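The Worn Bin: what a metal box does to coloured blocks, and the other way round
Project report, Suseo workshop stream

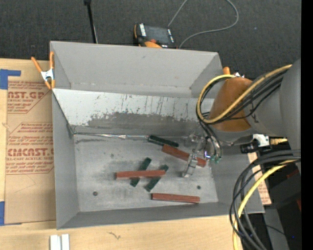 Page last changed: Wednesday, 4:10 pm

So this is the write-up of my second semester project, which everyone in the workshop has been calling "the bin thing" since March. The official title on the form was Surface Wear in Reused Sheet-Metal Containers, and I'm going to stick with the bin thing for most of this.

Where it came from

I did my placement at Flinetitz, who do storage fit-outs for small workshops (benches, trays, tote racks, that kind of stuff). A lot of what comes through the door there is second-hand, and there was a running argument about when a metal bin is too tatty to send out again. One side said a bin is a bin until it has a hole in it where there shouldn't be one. The other side said customers look at a scuffed grey box and think they're being ripped off. I was firmly on the first side when I started. I've moved a bit.

My question ended up being pretty simple: if you keep putting the same blocks into the same bin and taking them out again, where does the bin wear, where do the blocks wear, and can you do anything cheap about it?

The bin

It's a big grey rectangular metal one and it lives on a light wooden tabletop. The sides are plain grey. What makes it interesting is the sloping panel that runs across the width, under the tall back wall. Whatever lands up there wants to slide down to the floor of the bin, and you can see that in the finish: pale whitish grey up top with thin dark streaks and chips going down it, and then a broad dark patch with a ragged upper border on the lower part. I spent a stupid amount of time looking at that ragged border. I traced it on baking paper at the start of the project so I'd have something to compare with later, and I'd recommend baking paper to anyone, because it sits flat and you can scrunch it into corners without tearing it.

The back wall has come off lightly. It has faint scuffs near its lower edge and is otherwise smooth. The floor is a mess by comparison, all scratches and cloudy smudges, with lighter rubbed areas in between. There's also a thin shiny strip along the seam where the slope meets the floor, starting in the left corner and heading for the middle. My supervisor asked me in the first review what I thought the strip was and I said "shiny". I did not get marks for that.

I never got to the bottom of the bin's early life, by the way. The label was gone and the Flinetitz paperwork only goes back as far as their move to the Predham site. So everything I say about old wear is guesswork, and everything I say about new wear comes from my own tracings.

The blocks

Long ones, in two colours, brick red and dark green. I picked long blocks over cubes on purpose. Cubes sit on a face and stay there. A long block tips, leans on its neighbour, lands across two others and then has to be picked off the top, and all of that means edges rubbing on metal. If you tip a few in without thinking, you get a bit of a pick-up-sticks heap in the middle with a stray off by the front wall, and I wanted that untidiness because real bins are untidy.

The two colours were for record keeping. Red blocks went in as they were. Green blocks got a rub of paste wax on the long edges before each session. That was the cheap fix I was testing! A tin of wax and an old sock.

What I did

One cycle was blocks in, blocks out. I'd planned on 500 cycles and thought that was heaps. It wasn't. At 500 I could see almost nothing new on my tracings and I had a small panic, so I rewrote the plan and went to 3,000, spread over 28 sessions. If you're doing something similar, please budget for the longer run from the beginning, it would have saved me a very grumpy week.

After each session I did the same routine. Blocks out and wiped down with a dry cloth. Bin brushed out with a soft hand brush, always back to front, so the grit didn't get pushed into the seam. Then tracing paper over the floor and the slope, any new marks drawn in, date in the corner. I kept each session's sheet in a plastic sleeve and stacked them up on a light box at the end, which was easily the most fun part of the whole semester.

For the blocks, I ran a fingernail along each long edge and gave it a score for roughness. Yes, I know. I did ask about borrowing a proper surface gauge from the Tarawneh lab, but they were flat out with their own assessments and the fingernail was free. I scored every edge 2 times on different days to keep myself honest, and where the scores didn't match I went with the rougher one.

What I found

The slope kept wearing where it was already worn. I'd expected the chips at the top to grow, since that's where blocks first touch it, and they hardly changed. The new marks on my sheets crowded into the lower part and along the foot of the slope. My best explanation is that a block touches the top of the slope for an instant and then spends the rest of its slide lower down, where it's going faster and often dragging a corner.

The floor surprised me more. I thought the scratches would be spread out evenly and they came in bands, running mostly along the length that blocks tend to end up lying. Once a block is down, the thing that moves it is another block being lifted off it, and that gives a short scrape in nearly the same spot every time. So the heap does the damage, more than the drop does.

The small round holes in the floor turned out to matter as well. A block end that catches on the rim of a hole picks up a little crescent-shaped nick. I only worked out what was making the nicks in the last third of the project, when I laid a block back over one of the holes and the curve fitted. Before that I'd been blaming the seam. Sorry, seam.

And the wax: it helped the blocks and did nothing for the bin. Green edges scored smoother than red edges right through to the end. But I couldn't pick a waxed scratch from an unwaxed one on the floor tracings, and the wax held onto fine grey dust, so the green blocks needed more wiping. If you care about your blocks, wax them. If you care about your bin, get a mat.

Things that went wrong

I used a stiff brush for the first couple of sessions and put scratches in the floor all by myself. Those are marked on the sheets in a different pencil and I left them out of the results.

I also lost one sleeve of tracings for a while. It was behind the guillotine.

Mixing the colours in one bin is a real weakness and my supervisor was right to push on it. Waxed and unwaxed blocks rub against each other, so some wax would have travelled over to the reds. A better version would have one bin per colour, but I only had the one bin with this slope, and a flat-bottomed bin would have been a different experiment. I've put that in the limitations section of the formal report with much longer words.

The fingernail scale is the other one. It's fine for saying this edge is rougher than that edge. It can't say by how much, so there are no fancy graphs here.

What I'd tell Flinetitz

I wrote them a one-pager and the short version goes like this. Faded and streaky paint on a slope is a looks problem, so sell it as seconds and move on. Check the foot of the slope and the seam first, because that's where new wear gathers. Run a finger around the rim of every hole and file off anything sharp before the bin goes out, it takes a minute and it will save somebody's parts. Offer a cut-to-size rubber mat for the floor.

They've said they'll try the filing step. The mat is "being looked at", which I'm told could mean anything.

If someone wants to pick this up next year, the tracings are in the flat drawer under the light box in the Suseo workshop, in order, and the wax is on the shelf above it. Bring your own sock.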